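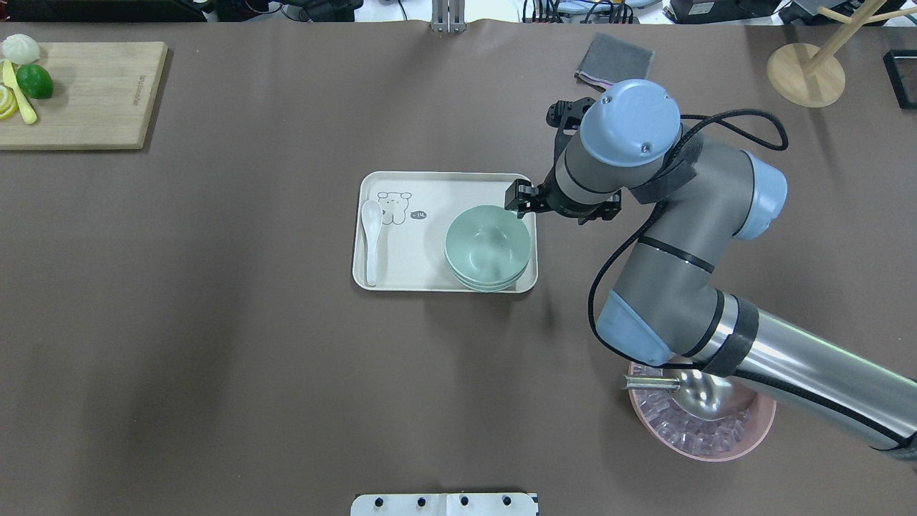 Three bowls and a soup spoon on a beige tray.

Print this page | E-mail this page
Reading time: 2 minutes

Smaller bowls, fuller lunches: the Zaditz school meals service reviews its first year
30/08/2023

When Kristof Visser took charge of school meals in Zaditz, the district was serving 3,114 lunches a day from two kitchens, and a good deal of each one was being scraped into the bin.

"The recipes were sound," Mr Visser said at the service's offices in Trilska. "Our difficulty was the portion. We gave a child of five the same helping as a child of eleven, and we gave them very little time to eat it."

The service has since introduced smaller first helpings, with seconds offered at every sitting. Soup, previously served on Fridays only, is now available daily in the 40 schools that take part. Lunch has been lengthened by ten minutes for the youngest classes.

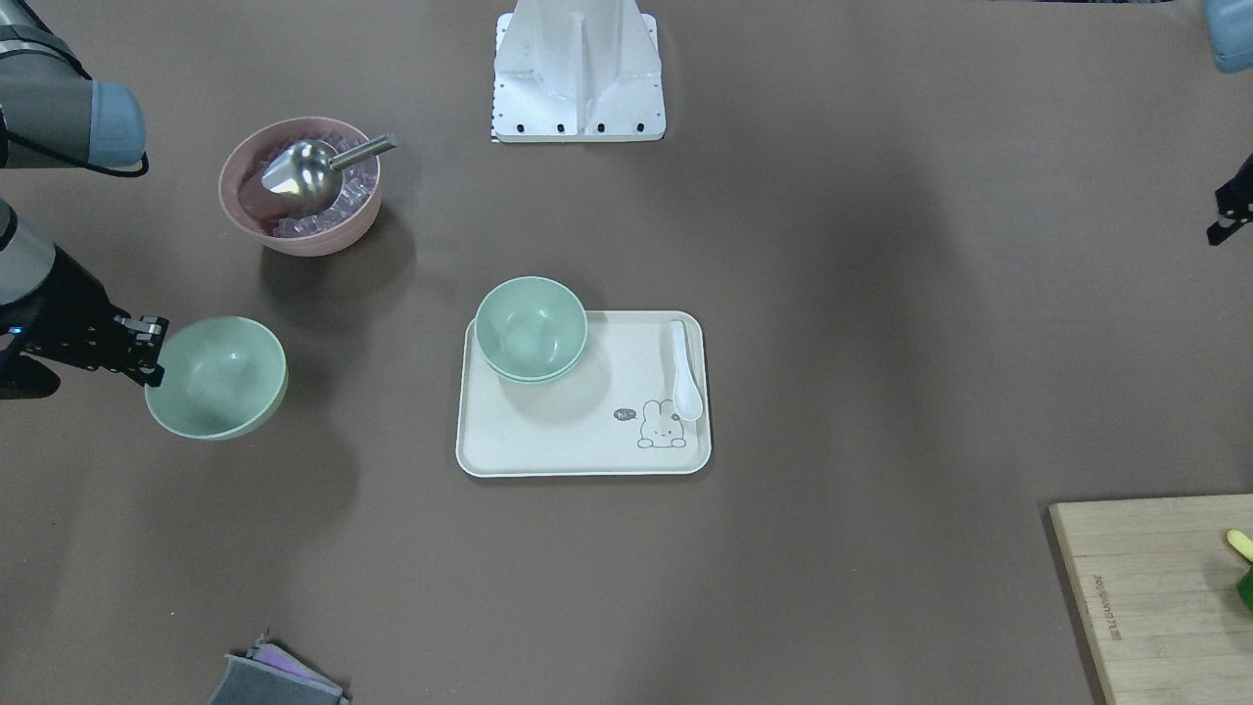
Green and pink bowls on the table.

Mr Visser was careful when asked about results. Food waste in March stood at 173 kilograms a week, against some 304 kilograms in the same month a year earlier. "I would wish to see a second winter before drawing firm conclusions," he said. "Attendance was lower this March, and that must be taken into account."

Parents have raised concerns, chiefly that older pupils may be reluctant to return to the counter. Mr Visser accepted the point. 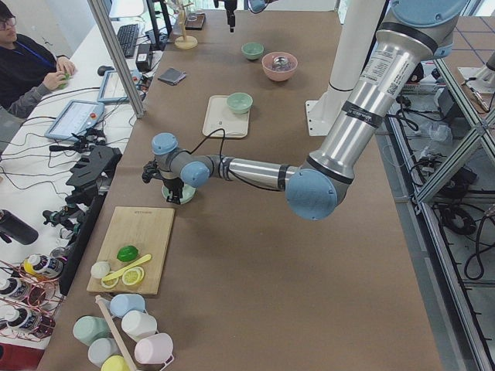 "We have asked kitchen staff to go to the tables with the pan during the last part of the sitting," he said. "In Dierckx this has been the practice since spring, and the cooks there tell me they prefer it. They hear at once if the lentils are too salty."

The price of a meal will not change this term. A revised menu, with two further soups and a barley dish, will be sent to families before the autumn break. Schools wishing to alter their sitting times should write to the meals office in Trilska.

Print this page | E-mail this page

This website uses cookies. By continuing to browse you agree to our use of cookies.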